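Notebook, footwear bench: Nunthorpe burglary lifts
2025-12-03 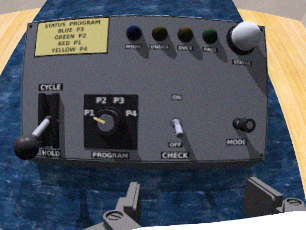 Can the lifts from the Nunthorpe garages be tied to a single shoe?
The tread pattern is the same on all the good lifts, but so far only the kitchen floor lift shows enough wear detail to say more than "same kind of shoe".

Carrying on from the last entry. The submission is 133 lifts from the garage and outbuilding burglaries, filed under Clamance. Most are gelatine, the rest are the older adhesive sheets that the night team still had in the van. The adhesive ones are poor. Several have air pockets right across the heel and I have marked them as unsuitable for comparison. Please don't re-grade them without looking at the log first, the reasons are all written in.

Went through the remaining gels under oblique light this morning. Low angle from the toe end works best on these. From the side the texture of the concrete comes up as strongly as the tread and you end up looking at floor. Photographed everything again with the scale in the same plane as the lift. In the first set the scale was sitting higher than the gel in places, so those pictures should not be used for overlays. I have left them in the folder with a note.

Pattern: zigzag bars across the forefoot, small blocks round the edge, plain strip at the waist. Qureshi supply a work shoe with that sole and so do other sellers, so the pattern by itself doesn't narrow things much. The reference shoe from stores is a size bigger than what we seem to have. Need another pair before doing any size work.

Kitchen floor lift (right foot). There is a cut running across the zigzag bars under the ball of the foot, and a worn patch at the outer heel. The cut has a small hook at one end. I can find what may be the same cut on five of the garage lifts, but on those the hook is either missing or lost in the background. Not calling it yet. Could be dirt, could be a different stage of wear. The burglaries run from March onwards and a shoe in regular use will change over that time.

Test impressions: made a set with the stores pair in the Tikach powder on clean vinyl, then on a concrete slab. The vinyl ones are sharp. On concrete, fine detail under a couple of millimetres disappears, which fits with what we see on the garage lifts. Repeated with less powder and got slightly cleaner edges. Slab needs a proper wash before it is used again, there is old powder in the pores.

The officer in the case asked if we could give a result by phone. Told them it has to wait for the second examiner. Whoever does the check should get the lifts without my notes, so I've put those in the locked drawer and not in the case box.

Stock: more than 40 gels left, all in date. Acetate sheets ordered, pack of 200. Low on evidence bags in the large size.

To do
Get the smaller reference pair and make new test impressions, walking and standing.
Overlay the kitchen lift with the five possibles.
Ask if any shoes were seized at the second address. The form says footwear but the exhibit list has none.
Correct the exhibit label on the side gate lift, left and right are swapped.
Replace the bulb in the oblique lamp.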